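Monday, 8:15, push cell (Skernside room)

Arm came back up after the weekend with a following error on joint 4. Cleared it, homed twice, no repeat. I write it down anyway. It is the second one this month.

Main job today was the rod height. On Friday it was touching the maple board near the far side and there was a thin gray mark in the wood. I took the rod out, cleaned the clamp, put it back and tightened with the short key. Then new touch-off in the Nostidach menu, saved as offset 315. The old offset 2251 is still in the list, please do not load it, it belongs to the longer rod.

After that I wiped the board with a dry cloth only (no alcohol, it raises the grain) and set out the blocks by hand, with good space between them, so the rod can go down without hitting a star point.

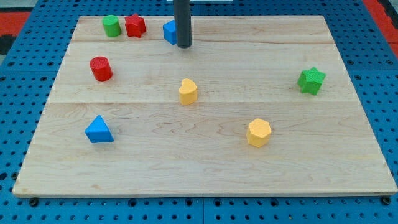

Ellness wrote under my entry at lunch: did you check the height on all corners or only in the middle? The seams were not level last time, and the rod will find that before you do.

Only in the middle, so I did it again with the feeler gauge on 9 points. The far left corner is a little high. I loosened the board, cleaned the dust under it and pressed it down flat. Now the gauge slides the same everywhere.

Then 100 slow strokes with the Sison script at low speed, no contact alarm. Joint 4 quiet.

Still to do: order a spare tip, and print the offset list for the cabinet door.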